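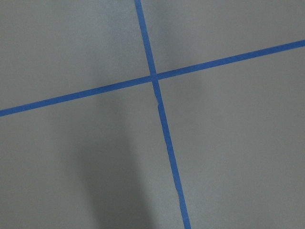

Pralov, July

6. When the arm loses its place

My Gundex stopped short twice in one morning and then came down hard beside the tray, so I've rewritten this section. The fault was a slipped wrist mount, and the arm had no idea.

1. Press the stop button and wait for the lamp to go out. Don't just pause the job! A paused arm can still move.

2. Clear the worktop and find the blue tape cross. The crossing point is what we line up on, and it doesn't matter a bit if the cross looks skewed from the wrist camera.

3. Check the two screws on the wrist mount. Mine had backed out about 3 mm (I could wiggle the camera with one finger). Nip them up gently.

4. Switch on, choose Find Mark in the Pelta menu and keep your hand on the stop button the whole time.

5. If it fails, look at the camera view for soft dark shadows on the grey. Move your lamp, or yourself, and try again.

CAUTION: Never reach under the arm while Find Mark is running. It drops faster than you'd think.

Note: if you re-lay the tape, press it flat and run Find Mark again before any job.

Questions to the Nic Aodha workshop desk | © Pelta user pages | Back to top

Related
Fitting the wrist camera
Testing the stop button
Gundex fault lamps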